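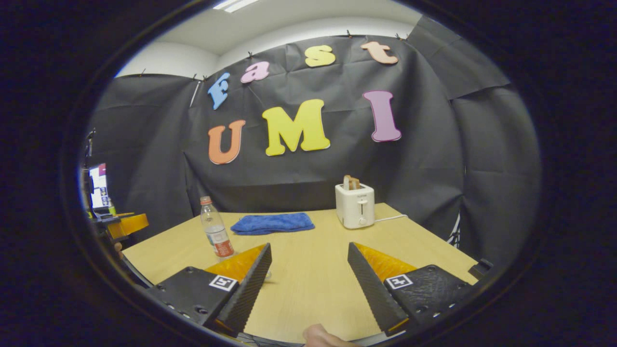
Tulis 2.0 went out to all project members on 06/04/2025, and most of the work in it is on the part of the software that turns hand-held gripper recordings into something the planner can train on. The old version treated every recording as one long stream. The new one splits it into segments by watching the distance between the two gripper fingers, which it gets from the square marker on each finger block. When both markers are visible and the fingers are wide open over bare table, the segmenter calls that an idle state and looks for the next close. A table with a water bottle, a folded blue towel and a small white toaster on it is a good test for this, because the three need very different finger widths and the segmenter has to handle all of them with one set of thresholds.

Those thresholds used to live in a config file that each site edited by hand. At Orport the close threshold had drifted so far from the default that their segments could not be mixed with ours. In 2.0 the thresholds are computed from a short calibration clip. Open the fingers all the way, close them all the way, and repeat until the tool beeps. It needs 200 good marker readings and will tell you if it did not get them. The result is saved with the recording, so a file that moves from one site to another carries its own calibration.

The second change is in the tracker. We use the camera on the gripper to work out where the tool is in the room, and that depends on finding enough fixed points in the view. Black cloth gives the tracker very little to hold on to. Wrinkles help some, but they look alike and the tracker mixes them up. Foam letters pinned to the cloth work better than we expected. They have hard edges and strong color differences, and no two of the shapes we use are close enough to be confused. On the Orport recordings, lost-track events fell from 60 to 20 over the same test set after letters went up. If you use them, pin them at more than one height. A single straight row did less for vertical error than an uneven one.

Clear and shiny objects are still a problem. A clear plastic bottle picks up reflections that move when the camera moves, and the old tracker would sometimes lock on to one and pull the whole path sideways. Version 2.0 checks each point against the motion of the rest and drops the ones that disagree. This costs a little time on each pass. On the Robichaud workstation the full set of 4,000 recordings finished overnight, so we have left the check on by default. You can turn it off with the fast option, but please do not send in data processed that way.

Planner changes are smaller. The grasp planner now reads segment labels directly and no longer needs the separate index file. If you have scripts that build the index, they will still run, but nothing reads the output. The motion limits have moved from the planner to the controller. They were being applied in both places, and the arm was slowing down twice near the end of each reach.

The Satetik export has been rewritten as well. It used to drop the last segment of a recording if the fingers were still closed when recording stopped. Those segments are now kept and marked as open-ended. Anyone who exported in March should run the export again. The raw files are fine and do not need to be processed a second time.

Known issues: the calibration clip fails under very dim light, with an error message that talks about disk space. The message is wrong and will be fixed in the next release. The segment viewer draws the finger width graph upside down on some monitors. Deformable items such as towels still get cut into too many segments when the operator adjusts the grip partway through a fold. Setting the minimum segment length higher helps, but it also hides short, real grasps, so we have not changed the default.

To upgrade, pull the release branch and run the install script again. Old recordings open without conversion, but they use the old thresholds until you attach a calibration clip. The attach command takes a whole folder, provided everything in it was recorded with the same gripper. Bug reports go to the usual tracker. Include the log and the calibration file, and say which site you are at.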